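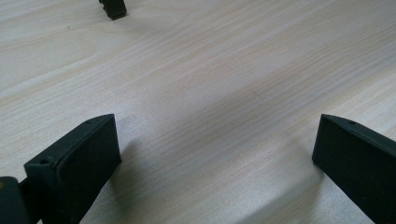
Fri 7 April. So the hearing got moved again! The court in Minden now says it won't hear the extradition request before May, and I had to find that out from the radio while I was brushing my teeth. I rang Rokeya Begum straight away (she's representing him, poor woman) and she had only just gotten the email herself. Apparently the ministry still owes the judges a translation of the bank papers, all 275 pages of it, and the one they sent had pages missing. I was at the table by eight trying to redo my piece for Monday, just me and all that pale wood with the fine grain running off on a slant, and I must have followed those lines with my finger for ten minutes before I wrote a word.

Then Poul Ladefoged called from the news desk wanting 500 words by lunch. I sent him 82 and told him the rest was coming – he did not laugh. What do you say, though? A man sits in a cell, two countries want him, and the story today is that somebody has to fix a translation. I put in the bit about the Buschmann accounts because at least that's new, and I took out the line about Turkirness, which I still can't get a second person to confirm. Poul thinks I'm being too careful. Maybe.

Rokeya is asking for bail again next week. She's tried twice already and doesn't sound hopeful, but she says the delay helps her argument a little. I said I'd go along.

Filed at ten to one, then soup. Train to Minden leaves at 9 on the day, so I need to look for a cheap ticket before they all go. Also must call Mom back.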